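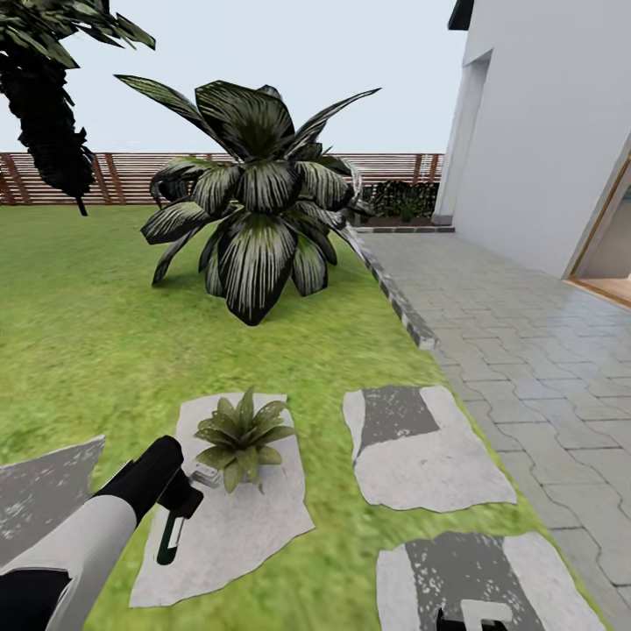

Shared garden at Narnness: what was agreed for the winter

The October residents' meeting spent most of its time on the shared garden, so the main points are set out below for those who could not come.

Watering. The outdoor tap will be shut off at the end of the month and turned back on in spring. If you have pots on your balcony or by your door, you will need to fill your cans indoors until then. Hoses should be drained, coiled and put in the shed. Any hose still attached when the tap goes off will be taken down and left on the shelf inside the shed door.

Leaves. The contractor, Sánchez, will come 2 times before the new year to clear leaves from the grass and the drains along the Uvness Road side. Please do not put leaves in the brown bins after the second visit. They are not collected over the winter and last year they froze solid.

Lawn. The mower has gone in for service and mowing has stopped for the season. Akinyi Sang asked whether the bare patch near the gate could be reseeded now. The advice from the nursery in Sirville was to wait until spring, when the soil is warmer. Until then please walk around the patch. Dogs should stay on a lead in the garden, as before.

Patio and seating. The patio stays open all winter. Chairs may be moved but should be put back on the paving afterward. Marks on the lawn from chair legs came up again at the meeting. Seat cushions go indoors at night from now on. Wafula Lyimo has cleared a shelf for them in the bike room, on the left as you go in. 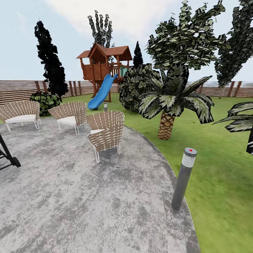 Woven chairs on the patio, with the lawn and fence behind.

Gatherings in the garden still end at 9 p.m. A request to extend this to 10 was discussed and did not get enough support. It can be raised again in spring.

Fence. Thodoris Lazaridis got 3 quotes for staining the fence. The lowest did not include cleaning it first, so the middle one was accepted. The work needs dry weather and will probably not happen until April. Please do not tie anything to the fence before then, including lights. If you already have a planter hook on it, take it down when you get the chance.

Shed key. The spare key is missing. If you borrowed it over the summer, drop it in the mailbox for apartment 117, no questions asked. A new lock will be bought if it has not come back by the next meeting.

Bulbs. Danjuma Okeke has a box of daffodil and crocus bulbs left over from last year and would like help planting them along the front walk. It should take one morning. Bring gloves and a trowel if you have them. The date will go up on the board in the lobby once the forecast is clear.

Comments on any of this can go to Faith Massawe, who is keeping the list for the next agenda. Paper notes are fine.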